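ok so a bunch of you asked whether the machines can do our chores yet. I spent most of October reading up and trying things, so, thread! (long one, get a snack)

First, the stuff that already works. Robot vacuum: yes. Ours is a Rilik, it's been going 3 years and it has eaten exactly one phone charger. Dishwasher: also a robot if you ask me, and I will argue about this all night.

Floors are easy mode, though. The vacuum never has to pick anything up. The second you want a thing lifted off a table and set down somewhere else, you're in a completely different world of hard.

My cousin's shop bought a Bajwa arm to move parts from a bin to a tray. Same part, same bin, same tray, all day long. It's great at it! Then they switched to a bin with a taller lip and lost a whole afternoon getting it going again.

And that's a shop, where everything stays where you left it. My kitchen has never once been in the same arrangement two mornings in a row.

What everybody wants at home is tidying. Fruit in the basket, toys in the other basket, table clear by dinner. Sounds like nothing. My four-year-old can do it (won't, but can). 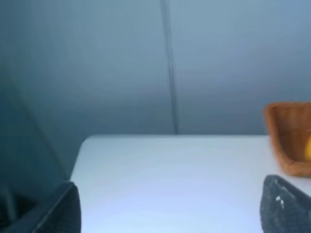
Can I buy a robot today that will clear my kitchen table while I'm at work?

Not one I'd trust alone with the good glasses. The ones I looked at can move a few sturdy things, slowly, with somebody close by to step in.

The numbers are where I got nerdy. Stullov put out a log from their tidying trials: 484 tries at putting one item in a basket, 178 of them needed a person to help. For a lab project I think that's pretty cool. For my house that's me standing there the whole time, so I may as well put the banana away myself.

Speed too!! Their slowest pickup took 34 seconds. For one item. I timed myself doing the entire table and I'm not sharing the result because I got competitive and dropped a spoon.

Folding laundry, since six of you asked: I've seen the Ferari demo. It does towels. Very nice towels. I want to see it meet a fitted sheet.

So where I've landed: floors, go for it. Repetitive shop work, yes, if you've got someone patient to set it up. Tables, shelves, anything with a kid's stuff on it, I'm keeping my money for now.

If you've got one of these at home or at work, tell me what chore it does and how often you have to rescue it. I want the embarrassing stories most of all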